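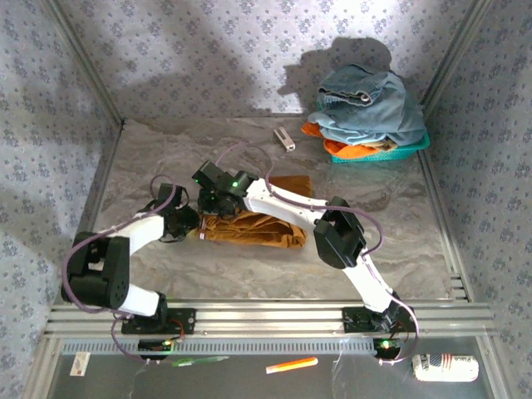

Both arms on the mustard one, denim still waiting in the basket.

Judel twin-arm kit, first impressions (long, sorry)

marble_floor_mike
Joined: January
Posted July 23, 2025

Okay so a few of you asked me to report back on the Judel kit from Turlow and I've finally had enough evenings with it to have opinions. I paid 800 for the two-arm version with the rail, boards and cables, no camera and no power supplies. It took me two nights to build, and most of the second night was me putting one servo horn on a tooth off and wondering why the elbow wouldn't come home (manual page 27, read it twice!!).

The good stuff first. The rail is great. Both bases bolt straight onto it and they don't creep, and my old setup with clamps crept constantly. The joints feel tight, and the little green lights on the boards are handy when you're trying to figure out which side dropped off the bus.

Now laundry, which is why I bought it. Left arm pinches near the label end, right arm comes in right beside it, and then you try to pull them apart along the hem. Getting two grippers that close together over a bunched-up cloth is where I spend all my time. The fingers are wide and they bump each other if I get greedy. I love it anyway.

solderfoot
Nice writeup. How are the purple cables holding up? Mine snag on the elbow whenever I go past a certain angle and I ended up zip-tying them.

marble_floor_mike
I leave mine in big loose loops and so far so good - but yeah, they flop all over the place. I tried ties for one evening and the wrist started pulling against them, so off they came.

Nives Marras
I'm going to disagree on the price. At 800 without power supplies or a camera, Turlow is charging you for a piece of aluminum rail and a nice box. I built a pair from the Sala plans with the same class of servos and came out a lot cheaper. Mine fold towels fine.

marble_floor_mike
Fair, but how long did you spend printing? I don't own a printer and the shop in Utbridge quoted me a number that made me laugh out loud. For me the kit was the cheap way.

Nives Marras
Three weekends, and I threw out a bunch of bad parts. Okay, if you don't have a printer I'll give you that one. I still think leaving out the power supplies is cheap of them.

marble_floor_mike
No argument there.

hemline
Do the stock fingers really grip thin stuff? I have the single-arm Judel and it slides right off t-shirts. Also curious about the denim in your basket, I'd be scared for the wrist servo.

marble_floor_mike
Haven't run the denim yet! It's next and I'm a little nervous too. For thin stuff I'd say the stock fingers are so-so. Go in steeper than you think you need to and grab a fold instead of a flat bit.

solderfoot
Grip tape on the inside of the fingers, hemline. Changed everything for me. Don't do both sides though, it gets too thick to close.

hemline
Ooh, ordering some tonight.

Nives Marras
How many demos have you recorded, Mike? I didn't get anything useful under 100.

marble_floor_mike
Around 100, and it's hit or miss. It's fine if the cloth lands near the middle and pretty hopeless if it's over toward the wall. I want to do another batch with the starting spots more mixed up.

solderfoot
Mix up the garments too while you're at it. Mine got very good at one green dish towel and nothing else.

marble_floor_mike
Ha, okay, the orange one goes in the rotation then. I'll post again after the denim.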